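Saturday, pouring bench

Moved the bottle-and-cup work to the white table so spills show up. Backdrop is the plain sheet again, not ironed. Cup is the pink plastic one out of the Friesen box. Tare on the small scale 21 g, checked twice.

Bottle is the pale one with the threaded metal neck. Weighed 361 g with cap off before the first pour. Holding it level over the cup is the starting position for everything in this entry; tilt is measured from there.
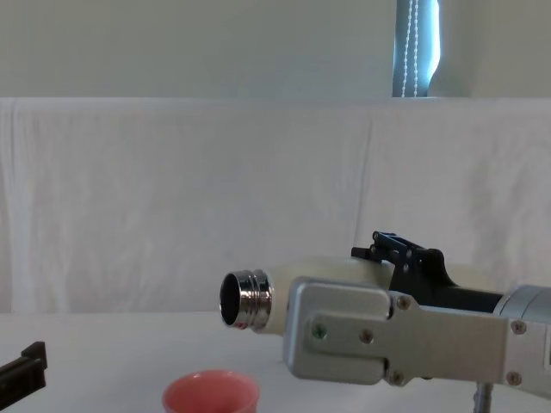
Cup position matters more than I had written down in March. The neck has to be over the near half of the opening or the first bit goes down the outside. I put a pencil tick on the tape measure at 20 cm from the table edge and will use that until someone objects. Water only for now. The Jornley syrup can wait until we have a tray. 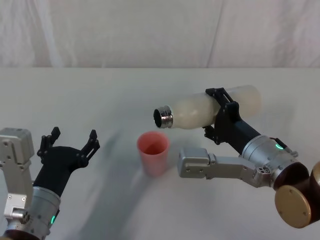
To do: wash the sheet, or at least hang it damp so the creases drop. Wipe the table with the Arer cleaner, not the gritty one. Log pour times in the Skurkero sheet, next free row is 1,462. Order a second cup of the same kind if they still sell it.
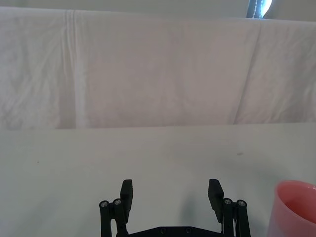 Bohumila Trnka: I would set the tick from the middle of the cup and not from its side, otherwise a wider cup will throw all your distances off. Also please write the water temperature in the same row as the pour time.

Agreed on both. Tick redone from the middle, temperature column added.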